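Janeneck Duo – two-arm bench kit from Sketetine
Both arms, front rail, control boards and cabling in one box. Plates, bowls, the fiddly stuff. Bolts down with 5 fixings, hex key supplied.

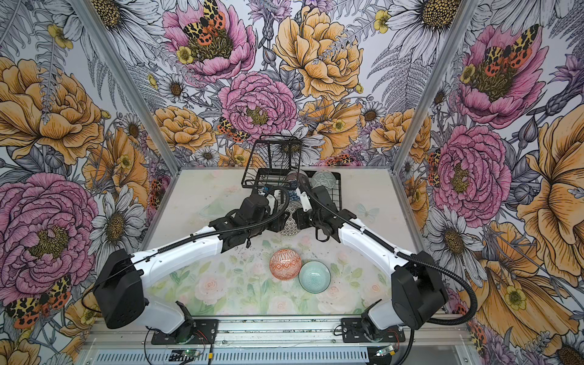

Runs off one plug. Lui software included, first year of updates free – renewals after that are 161 a year.

Grippers swap without tools. One arm can be down at a bowl's rim while the other reaches into the side of a wire dish rack, so seperate jobs are fine. Spare finger pads 136 the set. 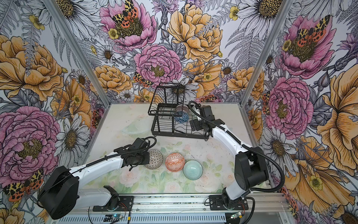
Also sold as single arm, see Plullus page. Lead time longer on those til May.

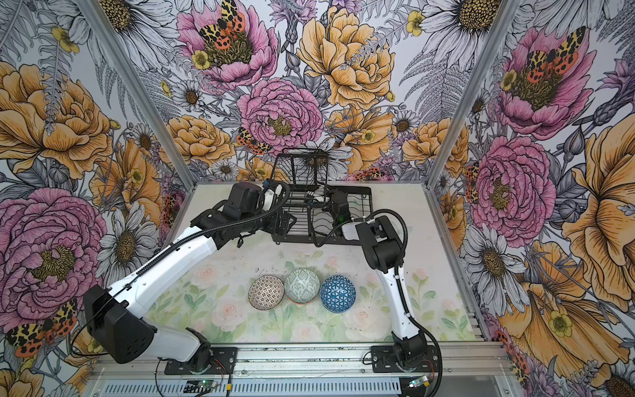 Carriage 288, mainland only. Order by Friday noon for next week's van.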